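We're Trodden, a small walking club and map library, and we love a footpath! We began with a box of hand-me-down maps and have grown to 184 members, who between them will walk in almost anything (hail included).

## What we do

Most months we run two guided walks. The short one loops round Lonon and is fine for pushchairs as far as the second gate. The long one goes over Clekemance and takes most of the day, with a proper stop at the top for sandwiches and arguing about which hill is which.

Then there's the library – 40 maps to borrow, plus boots in most sizes. The Ntuli collection came to us in November and it's a joy, full of pencil notes on stiles, springs and cross geese. Please don't rub them out!

## Where we meet

Upstairs at the old reading room, from 9 in the morning on walk days. Maps are on the landing, boots are under the stairs, and the kitchen is through the door at the end. Soup is a big part of what we do, and new recipes are always welcome.

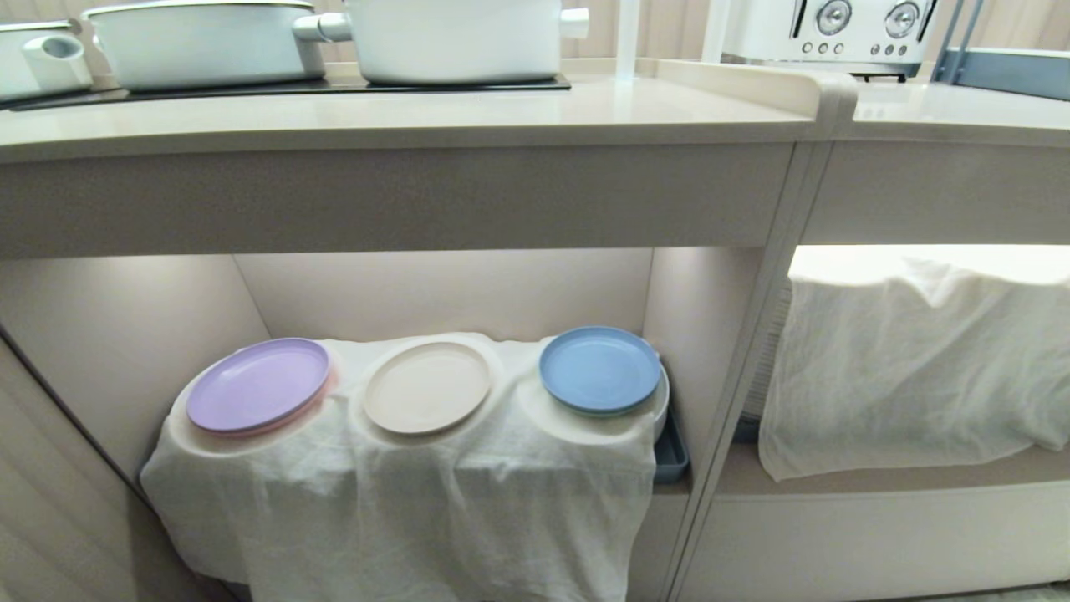 ## Joining

Come on a walk first and see if you like us. Dogs are welcome on leads, and under-16s need to bring a grown-up.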